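Spent most of 12 Sep 2020 comparing two hand controllers in sim. Same arms, same table, same five-finger hands. One is the Mostell glove, the other is the Vudau handheld with the trigger and thumb stick. Notes as I go.

Setup: two tasks. Press the red button with the left hand, push the drawer shut with the right. 14 tries per task with each controller, so neither one gets to hide behind a lucky run.

Button first. The glove got 4 clean presses. The rest were near misses, mostly the thumb brushing the cap while I was trying to come down with the index finger. My thumb sits lower than I think it does, and the glove copies that faithfully.

With the Vudau I can lock the hand open, move the whole arm over, then squeeze. Much duller to use. Far fewer misses.

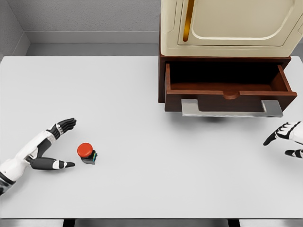 Tiongson Bench Notes

Start pose for both controllers. Left hand open near the button, right hand over by the drawer. I reset to this before every try. Starting with the thumb out costs the glove a little, but I wanted one pose for everything.

Drawer task went the other way. Pushing it shut wants a flat hand and a straight line, and the glove gives you that without thinking. On the Vudau I kept drifting sideways and catching a corner of the drawer front.

Also tried hooking the bar handle with two fingers. Glove only, since the Vudau moves all four fingers as one. Managed it a few times. Wouldn't call it reliable.

Latency: the glove felt slower, so I logged it. Roughly 19 ms behind the Vudau on my machine. You notice it on the button and not at all on the drawer.

Calibration is where the glove loses me. I had to redo it twice before lunch. The Vudau I calibrated back in May and haven't touched.

Log is 2159 lines if anyone wants it. It's in the Narkavden folder with the config files. Column names are a mess, sorry.

For now: Vudau for anything with a small target, glove for pushing and anything that needs separate fingers. Next I want to try one in each hand. The driver doesn't like that yet.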